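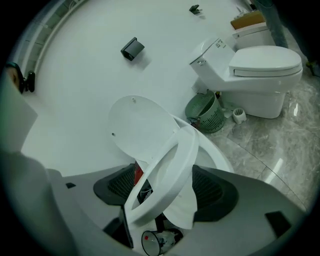

White toilet seat and lid, raised at an angle.

Elora Habit Journal, Undated
By Posonura Paper
Item 582
In stock

The Elora is a daily journal for people who want to keep up one or two small habits and write a few lines about how it's going. There are no dates printed in it. You can start in May or any other month, skip a week, and pick it up again without leaving blank pages behind.

Each day gets one page. The top third has a box for the habit you're working on and a line for the time you plan to do it. Under that are ruled lines for notes. At the bottom is one question, and the questions repeat every 100 pages so you can compare your answers. A few of them:

What did I put off today?
Who did I talk to for longer than five minutes?
What would make tomorrow morning easier?

The last pages are left plain for lists, phone numbers, or whatever else you need to keep in one place.

Details
200 daily pages, plus plain pages at the back
2 ribbon markers, one gray and one green
Sewn binding, opens flat
Soft cover with rounded corners
Cream paper, suitable for ballpoint, pencil, and most gel pens
Fountain pen ink may show through on the other side
Elastic closure and back pocket

How to use it
Pick one habit for the first two weeks. Write it the same way every day, in as few words as you can. "Walk after dinner" works better than "get more exercise." Fill in the time line in the morning and the notes at night. If you miss a day, go to the next page and carry on.

The questions were written by Ermelinda Brandão, who ran evening classes on routines and goal setting before joining Posonura. The page layout is by Gaetano Longo.

What's different in this edition
The ruled lines are a little wider apart than before. The mood chart is gone, as most buyers left it empty. The pocket is now glued on three sides and holds a folded letter-size sheet.

Customer comments
"I'm on my second one. I use it for going to bed on time and for calling my sister. The paper is good. I wish the cover came in a darker color." Serena A.

"Almost 100 pages in. Some of the questions are a bit soft for me, so I skip those and use the space for groceries." Tiziana S.

Goes with
Choo Pen Loop, self-adhesive
Tasano Weekly Pad, tear-off sheets

Shipping and returns
Orders placed before 2 p.m. ship the same day. Unused journals can be returned in their original wrap. For orders of ten or more, use the contact form and choose "Groups and classes."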